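Notebook, acoustics and vibration, 20 October 2023

Low-frequency hum in the listening room, continued from the August entries.

Started again from the wall side. Accelerometer on the party wall at head height, second one on the floor slab by the door, both fixed with wax. Witold had them on tape last time and I do not trust anything he recorded above 500 Hz. Below that his traces agree with mine.

The hum is still there with the lights off, the ventilation off and the fridge in the corridor unplugged. It is a steady tone with a weak second harmonic. The level drifts over the morning and drops when the Hirkumik unit on the roof goes to its night setting, so I went up with Radosław to look at the mounts.

There are four mounts under the unit. Three have rubber pads in good order. The fourth, at the north-east corner, has been painted over and the pad has gone hard. I could not get a fingernail into it. Radosław thinks the paint is from when the roof was recoated, and the drawing from Jukanitz does show that corner without a walkway, so it would have been the awkward one to mask.

Measurements, unit running at day setting, each one averaged over 14 minutes:

North-east mount, frame side: strong tone, clean.
North-east mount, roof side: nearly the same level. Practically no isolation.
South-west mount, roof side: well down on the frame side, as it should be.
Party wall: same frequency as the roof, phase steady against the north-east mount.

The phase result is the useful one. Without it the wall could be picking up the lift motor, which sits close in frequency. Weronika ran the lift up and down for me and its tone moves with load. Ours does not move.

Objection from Czesław: the path from that corner to the party wall crosses a movement joint, and a joint in good order should break it. He is right about the drawing. We have not seen the joint itself. Hubert remembers mortar being pushed into it when the parapet was mended, but cannot say how far along. To be opened up at one end before anyone orders pads.

The processing script fell over twice when reading the long files. Cut them into shorter blocks with an overlap of half a window and it ran through. Old settings kept in the Pastor folder under the August date. Do not mix the two sets, the window lengths differ and the levels will not compare. 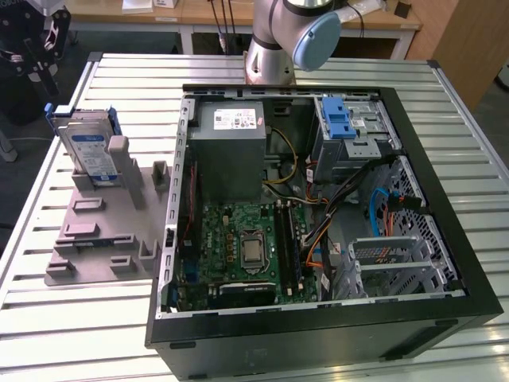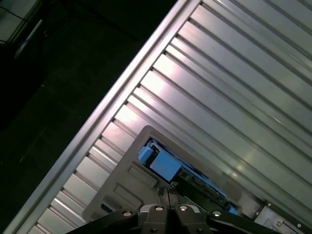
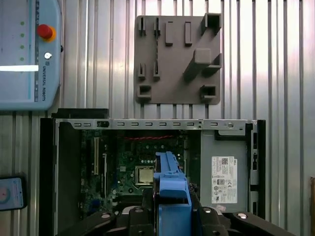

Calibration: the handheld calibrator was checked before and after, and the two readings agree within what the meter shows. The floor accelerometer has a cable that crackles if bent near the connector. I have put a knot in it so it is not picked up by mistake. Replacement requested from Tutance.

Still to do:

Repeat the party wall measurement with the north-east corner jacked clear of the roof on a soft pad. Radosław has a jack but wants the unit off while it goes in, so it will have to be outside working hours.
Open the movement joint at the parapet end.
Ask Jukanitz what load the pads were chosen for. The unit was changed after the drawing was made and the new one may be heavier.
Redo the background level in the listening room with the door seal fitted. The present figures were taken with it off and are too high at the bottom end.

Weronika has the key to the roof door until Monday.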